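Illdale Shared Workshop
Manipulation Group - minutes of the November meeting

Started at 4:10 pm, ten minutes late, the projector having opinions.

1. Minutes of the last meeting

Accepted. One correction: the action on "tidying the cable drawer" was recorded as done. It has been changed to "discussed."

2. Ball handover task

The group went through the first block of teleoperated demonstrations for the handover task. The operator drives both hands from the glove rig, squeezes the ball between them, lifts, and gives it to a person standing at the side of the table. The target for this block was 100 demonstrations. We have 112, which caused a brief and unfamiliar silence.

Of these, a fair share will be thrown out. The usual trouble is the grip. A football has two pointed ends and the hands like to press on exactly those, so a small difference in force between left and right sends the ball off at an angle. Operators correct for this without noticing, and then the correction ends up in the data as if it were part of the job. It was agreed that a wobble and recovery is worth keeping if the ball stays in hand, and that anything involving a chase across the floor is not.

There was a long exchange on whether the person receiving should reach in early or wait. Early reaching teaches the policy to expect help. Late reaching teaches the operator to get bored. Settled on: the receiver may bring a hand in once both robot hands are touching the ball, and should keep it open until the lift.

The tape on the right thumb is to stay until the new pads come from Gavalas. The request to tape the left thumb as well, for the sake of looks, was turned down.

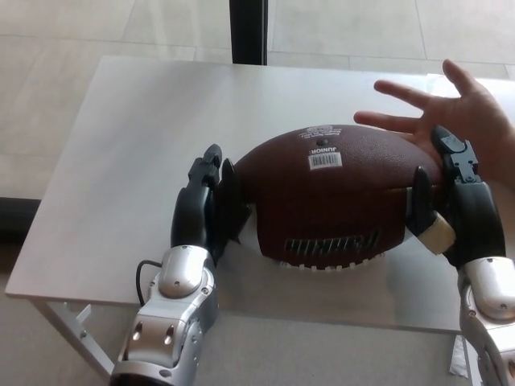 3. Glove rig

Lag is better since the switch to the wired link. The operators still report that the thumbs arrive after everyone else. Zundano's calibration routine asks the wearer to make a fist and hold it, then to "relax naturally," and no two members could agree on what that meant. We will write our own wording and pin it up next to the rig.

Gloves come in one size. The members with small hands repeated their view of this, and it is minuted again at their request.

4. Start positions and resets

At present every demonstration begins with the ball lying on its side, long axis along the table, because that is how people put a football down when told to put it down neatly. The Sarevance people trained on something similar last spring and ended up with a policy that was excellent at one angle. We would like to avoid paying for the same lesson.

Proposal: turn the ball a little between takes, and move it left or right of center, with the laces facing a different way each time. Carried, though one member wanted it noted that "a little" will be read as "not at all" by 5 pm.
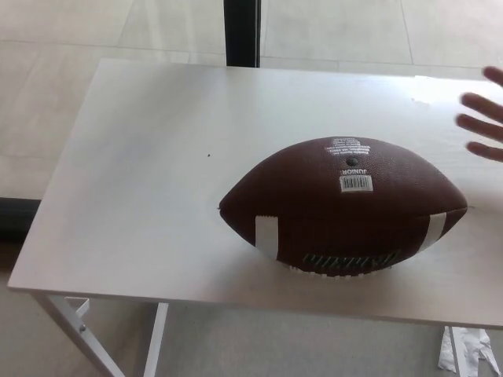 Whoever resets the ball must have their hand well clear before the operator starts recording. Several takes begin with fingers still leaving the table, and the labeling script takes these for handovers. It has so far found a handover in the first second of almost everything, and is very pleased with its results.

It was asked whether we should move up to a full-size ball. The junior one fits the hands we have, so no, or at least no until the spring.

5. Storage and money

The shared drive is nearly full. Raw video is the cause and everyone knows it. Agreed to keep both streams for accepted takes and only the joint data for rejects.

The budget has 4000 left for the year. Replacement fingers come out of this first. The request for a better chair at the operator's station was heard with sympathy and moved to the next meeting, where it has lived since summer.

6. Actions

- Review all takes and mark keep or reject, using the rule under item 2.
- Write and pin up the glove calibration wording.
- Fix the labeling script so it ignores the first 3 seconds.
- Chase Gavalas for the thumb pads, politely at first.
- Cable drawer: carried over.

7. Any other business

The kettle at Illdale is not to be run off the same socket strip as the arms. Closed at 5:35 pm.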